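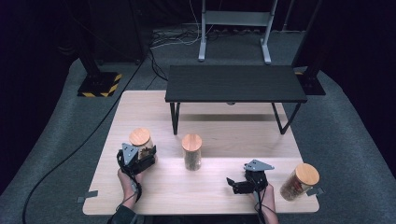 Figure 2. Jar handling with two hand-held grippers during the open day: the left gripper closed around a jar, the right gripper open.

4. The Open Day

4.1 Setting and visitors

Most of what we know about how newcomers take to hand-held grippers comes from a single long day, May 7, 2019, when the Camargo laboratory opened its doors to the public. We had planned the day as a demonstration and nothing more. By the middle of the morning it was clear that we were getting some of the most useful feedback of the whole project, and we started taking proper notes. This section reports those notes. They are less controlled than the bench trials in Section 3, but they changed our thinking more than any of the bench trials did, and we think they deserve the space.

The laboratory received 400 visitors over the day. They came in small groups, mostly families, students from the technical school, and people from nearby packing and food firms who wanted to see what the fuss was about. Each group stopped at the station, watched a short demonstration, and then asked questions for as long as they liked (often a good deal longer than we had allowed!). Visitors who wished to try the grippers themselves could put their names down for a turn.

4.2 The task

We chose a task that anyone could understand without a word of explanation. Glass storage jars with round wooden lids stand on a wooden tabletop, in front of a low black table that acts as a shelf. The operator picks up a jar from the tabletop, places it on the shelf, and returns it. In the harder version, which we called the Dalari task after the pantry product that inspired it, one gripper holds the jar steady and the other lifts off the lid.

A jar like this is a lovely test object. It is smooth, it is round, and it is just heavy enough to slip if the grip is poor. The lid adds a second material with a different feel. Through the glass, visitors can also watch the contents shift when a jar is tipped too far, and that gave our audience a very direct sense of how steady a movement was. Several groups began to judge the demonstrators by it, with great pleasure and not much mercy.

Both grippers are held by one person, one in each hand, and each carries a grey triangular plate on top. The fingers follow the operator's grip. In the demonstrations, the operator worked the two hands in turn: the left gripper secured its jar first, while the right one stayed open and ready for the next. This order was easy for an audience to follow. When we let demonstrators move both hands at once, the talk in the group stopped and people lost track of which hand to watch.

4.3 What we saw

Three of our findings surprised us.

First, the approach to the jar mattered far more than the squeeze. New users worried about crushing the glass and closed the fingers very slowly. Their trouble came earlier. They brought the open jaws in at an angle, touched the lid or the shoulder of the jar, and nudged it away before the fingers had a chance to close. Once we told people to line up the jaws with the middle of the jar and come in level, most of the nudging went away. We have since put this one sentence at the top of our written instructions.

Second, the shelf was harder than it looked. Experienced members of the team had stopped noticing it months ago. Visitors, though, tended to lift a jar just high enough to clear the front edge and then hesitated, unsure how much room was left under the jar. The trouble is partly one of viewpoint: seen from above, the dark shelf top gives very few clues to its height. A visitor from Skasano, a packing firm, suggested putting a strip of light tape along the front edge. We tried it the same afternoon and kept it.

Third, children were excellent. We had expected the handles to be too large for them, and for the smallest ones they were, but those who could reach the triggers learned the motion quickly and did not share the adults' fear of the glass. One boy opened a jar, closed it again, and asked whether he could do it with his eyes shut. We said no.

4.4 Recordings

The Cudura software recorded the motions of every demonstration and every visitor turn, with consent. After we removed false starts and turns with a dropped signal, 2084 separate grasps remained. Each was marked as clean, corrected, or failed by Érica Sales, who also ran the station for most of the day and so had seen a large part of them in person. She repeated the marking in September without looking at her first set, and the two agreed closely. The few differences all fell between "clean" and "corrected," and we settled them in favor of "corrected."

We do not treat these grasps as a fair sample. People who sign up for a turn at an open day are curious and willing, and the group around them cheers. Tired hands, boredom, and long shifts are absent from the data. Even so, the range of hand sizes and personal habits is far wider than anything we could have gathered among ourselves, and it is a joy to browse. No two people seem to set down a jar in quite the same way.

4.5 Changes made afterward

We made the following changes before the trials in Section 5. The cables were given more slack at the wrist, after 9 visitors told us separately that they felt a pull when reaching for the far side of the shelf. The spoken introduction was cut to a few lines, and the demonstration now comes before it. The lid task is offered only after a person has moved one jar to the shelf and back. Finally, we added a practice turn that is not recorded, which visitors had been asking for since the first hour.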